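Brultell Property Care Forum
Interior Surfaces > Paint and Repairs

Scuff marks on flat paint in a shared corridor: clean, touch up or repaint?

Posted by EtauHouse_Office
Our office manages a small residential building with a ground floor corridor that is painted in a flat gray-green. The paint was applied by the previous management company, and we have no record of the brand or the color code. Over the past year the walls have collected horizontal scuffs at hip height, and there are several small spots where the color has chipped and white shows through.

Our cleaning contractor wiped one section with an all-purpose cleaner. The scuffs became lighter, but the section now looks streaky when the ceiling lights are on. We have asked the contractor to stop until we have better information.

We would appreciate guidance on the following. Can flat paint be cleaned without leaving streaks? Is it acceptable to touch up only the chips, or must the full wall be painted? The corridor is 92 feet long, and the budget for this item is limited to $1,000 until November.

3 replies

Posted by Skenden Maintenance Desk
Flat paint can be cleaned, within limits. It has very little sheen, and rubbing polishes the surface slightly. The polished areas then reflect light differently from the rest of the wall. Some of what you are seeing may be this effect, and some may be cleaner that was not rinsed off. The second can be corrected. The first generally cannot be corrected without paint.

We recommend that you begin with a test area behind a door or in a corner. Dust the wall with a dry microfiber cloth. Mix a few drops of mild dish soap into a bucket of lukewarm water, wring a soft sponge until it no longer drips, and wipe lightly from the bottom of the wall upward. Rinse with a second sponge and clean water, then blot with a dry towel. Allow the area to dry overnight before judging the result. Melamine sponges should be avoided on flat finishes, as they are a mild abrasive and will leave shiny patches.

For the chips, apply a small amount of lightweight filler, sand it level with fine paper, and prime the spot. Touch-up paint should be applied with a small foam roller or the tip of an artist's brush. Keep it inside the edges of the repair.

With regard to color matching, most paint counters can scan a chip that is the size of a quarter. Cut it from a place that is normally covered, such as behind a switch plate. Please note that a wall that has aged for several years will seldom match a fresh scan exactly. If the repairs are visible from a normal standing distance, paint the wall from one corner to the next and stop there. It should not be necessary to paint the entire corridor.

If the building was constructed before 1978, please have the paint tested for lead before any sanding or cutting is done.

Posted by hallway_b
Just repaint it in satin. We did ours and it wipes right off now.

Posted by Ersoy Court Residents Office
We faced a similar decision and would add one point to the reply from Skenden. Satin is easier to clean, but it shows every dent and old patch under corridor lighting. We selected a washable matte finish for the lower part of the wall and were satisfied with it. Our painter asked us to wait 30 days before any washing, and we posted a notice to that effect for the cleaning staff.

We also kept 20 ounces of the paint in a sealed jar, with the color code, the finish and the location written on the lid.
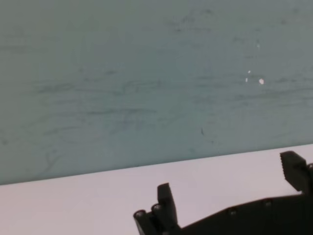

Smudges and small white flecks on gray-green paint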